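Automation and Everyday Work
Unit 11 handout: Can machines do chores yet?
Instructor: Araceli Zepeda

Read this before the discussion section. The short readings by Ferrand and Vondráček are in the course folder.

1. What counts as doing a chore

In the last unit we looked at machines that do one thing many times. A dishwasher is a machine of that type. It washes well, but a person still scrapes the plates, loads the racks and puts everything away. The same holds for most of the shop floor. At the Otbridge packing line, which Ferrand describes, cartons are folded and taped by machine. Odd-shaped returns go to a bench where people sort them by hand.

For this course, a machine "does" a chore when it meets both of these conditions:

Start to finish. It handles the whole job, including the dull parts at each end.
No staging. The room is left the way people leave it.

Most demonstrations you will find online meet the first condition and fail the second. The objects are spaced apart, the light is even, and the same cup is used in every run.

2. Clearing a counter

Take a job most of us do every day without thinking: pick up the trash on a kitchen counter, drop it in a basket, and leave the rest alone. Written as steps it looks short. Find an item. Decide whether it is trash. Grasp it, carry it, let go over the basket. Repeat until done.

The second step is where the trouble starts. An empty wrapper and a full one can look alike. Clear plastic is hard for a camera because it shows whatever lies behind it, and a crumpled tissue has no fixed shape for the software to match. Things in a pile also lie across each other, so pulling on one moves the next. Meanwhile the bowls by the sink and the pouch against the wall have to stay where they are. 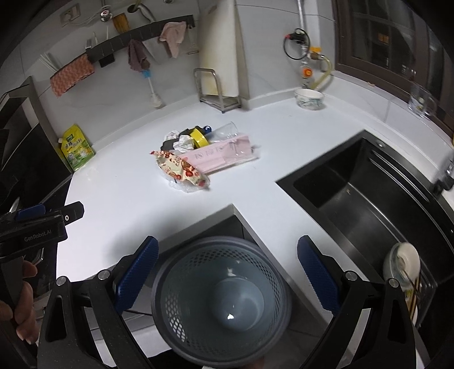 Santeri Laaksonen objects that this sets the bar in the wrong place. His view is that a household would gladly accept a machine that clears most of a counter and leaves the doubtful items for a person to check, the way we accept a dishwasher that misses a spot. By that measure, he argues, the question is how costly the mistakes are, and a tissue left behind costs nothing.

Keep his point in mind for the discussion. It works better for some chores than for others. A tissue left on the counter is harmless - a receipt thrown out by mistake may not be.

3. Speed and supervision

Vondráček reports on a trial at Tendale in which a two-armed machine sorted mixed packaging into bins. It handled 1210 items over the trial, and a worker stepped in for nearly 300 of them. The paper counts an item as handled even when the worker had to finish it. Note that when you read the results table.

Ask of any such report:

Who reset the work area between runs, and is that time included?
Were the objects new to the machine?
What happened to an item after it was dropped?

4. For next time

Pick one chore you did this week and write out its steps, one page at most. Mark the steps that call for a judgment and the steps that call for a careful grip. Some will need both marks. Bring two copies, one to hand in and one to trade with a partner.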